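Speaker notes: Small Whiteboards in the Shared Workroom
Marcelino Lorente, Facilities and Learning Spaces, Ibarra site
Session begins at 4

Opening

Good afternoon, and thank you to the Dereo office for hosting. My remarks concern the handheld and tabletop whiteboards issued to each workroom under the Plistosetti program. I will cover selection, placement and cleaning, and leave time for questions.

(Pause while the handout goes round.)

Selection

The program purchased 1725 boards over two budget years. Staff were asked to judge samples at their own tables, under their own lights. The comments we received dealt mainly with edges and glare. A board with a raised, colored rim is easy to find on a pale table, and rounded corners are kinder to sleeves and to the tabletop. A glossy writing surface wipes well, but it will throw back the ceiling lights.

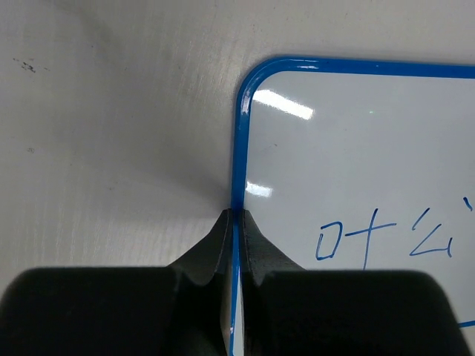
Glare is best handled by position. Ask participants to turn the board a little until the writing can be read from every seat. Where a room has a window on one side, seat the group so that the light falls across the board. Please do not dim the room for this purpose; colleagues taking notes on paper need the light.

Placement

Boards should lie flat and fully on the table, with the rim clear of the table edge. Stack no more than seven, face to face, with a cloth between each pair. The Sterkasum cabinets hold four stacks to a shelf.

(Show the shelf plan. Mention that the key is kept at the front desk.)

Cleaning

Wipe the writing surface with a dry cloth after each session. Small specks of marker are often missed because a board looks clean when viewed straight on. Tilt it toward the light and check again. The inside of the rim collects dust and should be wiped weekly with a damp cloth. Scouring pads are not permitted.

Questions

If asked about replacement pens, refer to the supply form. Requests for larger boards go through the Ibarra office and will be reviewed in February.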